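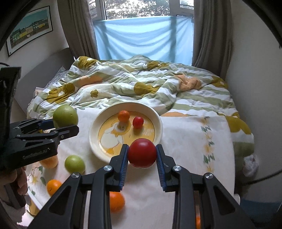 Chapter 6
Fruit on the Table: Choosing, Sorting, and Keeping

Home | Contents | Previous chapter | Next chapter | Glossary

Fruit is the friendliest place to begin learning about fresh food, and I have been looking forward to this chapter since we planned the book! You can eat most of it without a stove, it comes in more shapes and colors than almost anything else in the kitchen, and it tells you a surprising amount about itself if you pay attention. Set a few kinds out together on a cloth, say a big green apple and a smaller one, a round peach-colored fruit, and a bowl with a duck or goose printed on the bottom and a little red cherry tomato sitting inside it, and you already have a lesson in front of you. Which of these would you eat first? Which would still be good next week? Would you keep the tomato with the apples or give it a place of its own?

By the end of the chapter you should be able to answer those questions for your own table, and argue about them too (we certainly did while we were writing).

Is a tomato a fruit?

Let's get this one out of the way. To a plant scientist, a fruit is the part of a flowering plant that grows from the flower and holds the seeds. A tomato fits perfectly. So do cucumbers, peppers, pumpkins, and green beans. To a cook, though, "fruit" usually means something sweet that you might eat for breakfast or dessert, and a tomato goes in with the vegetables because that is how it gets used.

Both answers are right in their own rooms. In this book we follow the plant scientist when we talk about ripening and storage, and the cook when we talk about meals. Aisyah Halim, who tested the recipes at the end of this unit, still shelves her tomatoes next to the onions and will not be moved.

Ripe, ready, and past it

Some fruits go on ripening after they are picked. Apples, peaches, pears, bananas, and tomatoes all belong to this group. Others, such as grapes, cherries, oranges, and strawberries, stop where they are. An orange picked too early will never get much sweeter, however long you wait, but a hard peach can turn into something wonderful in a couple of days on the counter.

The difference comes down largely to a gas called ethylene, which the first group makes as it ripens. Ethylene spreads to whatever is nearby. A ripe apple put in a paper bag with a green banana will hurry the banana along, and it is great fun to watch this happen with two bags side by side, one with an apple and one without.

Color helps, but don't lean on it too hard. A green apple may be fully ripe, because some kinds stay green their whole lives. A red tomato may still be firm and a bit dull in flavor. Use your nose at the stem end, feel the weight in your palm, and press gently with the flat of your finger. Fingertips and nails leave bruises that show up the next day.

Words to know

Ethylene: a gas given off by many ripening fruits.
Bloom: the pale, waxy coating on grapes, plums, and blueberries. It is natural.
Bruise: damage under the skin where cells have broken.
Stone fruit: a fruit with one hard pit, such as a peach or plum.

Try it: The sorting table

Work in pairs. Each pair needs 6 pieces of fruit of at least three kinds, a cloth, a bowl, and a notebook.

1. Put everything on the cloth and handle each piece once. Lift it, smell it, set it down softly.
2. Sort by color first. Write down your groups.
3. Sort again by firmness, and then by how soon each piece should be eaten.
4. Compare your lists with another pair.

When Yusri Nasution ran this with his class in July, two students spent most of the period debating one plum, and they wrote the best notes in the room. Take your time with step 3. Your groups will probably change, and the pieces you argue over are the ones to cut open and taste.

Leave the soft pieces out for today's snack. The rest go on to Section 2, where we look at bowls, bags, and the refrigerator drawer.

19 comments | 100 shares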